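Print this page | E-mail this page
Shares: 23 | Comments: 3

Student Project Report: Where Do People Sit in the Gimstead Library?
Kenna Semple, Introduction to Survey Methods

Background

The Gimstead branch library plans to replace its furniture next June. Before that happens I wanted to know which seats people like and why. The branch has three reading areas: the Yule Room upstairs, the main floor, and the study tables by the Dundar Street entrance.

Method

I handed out a one-page paper survey at the front desk. It asked where the person usually sat, how long they stayed, and what they would change. I gave out 256 forms and got 236 back. I tested the form on my class first and dropped two questions that confused people. Answers went into a spreadsheet, and I sorted the written comments by hand.

Results

The study tables were the first choice for people who stayed more than an hour. Most of them gave daylight and outlets as the reason. The Yule Room came second. People like the quiet there but complained that the chairs are too low for writing. The main floor was picked mostly by parents and by people who came in to read the paper.

Noise was the most common complaint in all three areas. The copier came up more often than talking did. Several people asked for larger tables, and others wanted small ones so they would not have to share.

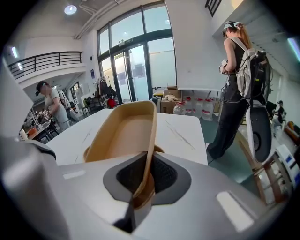 I also asked about the Flilero booking page, which is used to reserve tables. Only 23 people had tried it. Most of the others did not know it existed, and a few thought it was only for groups.

Problems

People who come in often were more likely to fill out the form, so their answers count for more than they should. I also ran out of forms one evening and had to print more. Next time I would leave forms upstairs as well.

Recommendations

Move the copier away from the reading areas. Buy taller chairs for the Yule Room. Put a sign for the booking page on the tables.

Comments (3)

marnie_k: The copier!! Thank you for writing it down.

Old Reader: I never got a form. Were they only at the desk?

tpw: Please keep a few of the low chairs. My knees like them.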